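# Stop ranking end effectors by grip force

Most comparison tables for small end effectors lead with grip force, followed by stroke, followed by price. I have spent the winter running three tools on the same arm, and I no longer think the first two columns deserve their position. For light tabletop work, the tool's outline near the surface matters more, and almost no vendor publishes a usable number for it.

Our test is deliberately dull. Small shaped blocks go on a board, and the arm must bring the tool down beside a chosen block and shift it to a target without disturbing its neighbors. Each tool gets 200 attempts. The controller, speed limits and block layouts stay fixed across tools. Graciela Urrutia wrote the layouts in November and did not tell the rest of us which ones she expected to be hard.

The Puveck parallel gripper has the highest rated force of the set. It also failed in tight clusters more often than anything else we mounted, and in nearly every case the force was irrelevant. The fingers need clearance on both sides of the part. When a heart sits against a cylinder, that clearance does not exist, and the planner either refuses the approach or accepts one that pushes the neighbor away.

A plain rod has no such problem. It cannot lift anything, and a fair share of our tasks never required lifting.
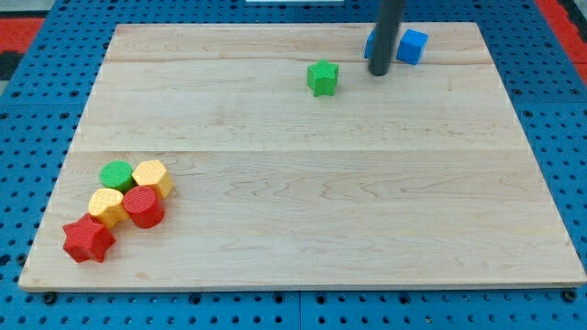
*Rod tool near the board surface, with two blue cubes close by and a mixed cluster at lower left.*

The objection I hear most, usually from Shahab Yazdani, is that a rod only moves the difficulty into software. He is right about the cost. Pushing a star is unpleasant: contact may land on a point or in the notch between two points, and the block rotates differently in each case. Our push model handled cubes within a day. Stars took 11 days, and I would still not call the result good. A gripper closes on the part and most of that uncertainty goes away.

My answer is that software cost is paid once per shape family, while clearance cost is paid on every layout. Damián Mansilla reran the cluster layouts with the slimmer Alumham fingers, 4 mm narrower per side, and recovered 14 layouts the Puveck could not attempt. No change in force setting had recovered any.

Surface texture is a smaller point but a related one. The blocks are ribbed, and I suspect the ribs flatter every tool we tried. Smooth blocks should be a separate column — we have not run them, and I would distrust a table that averaged the two.

What I want from a data sheet is a side profile of the tool over the last few centimeters, drawn open and closed, with the mounting screws included. Głowacki prints one for its larger units and omits it for the small ones, where it would be most useful. Until that changes, measure the profile yourself before you order, and put it in the first column.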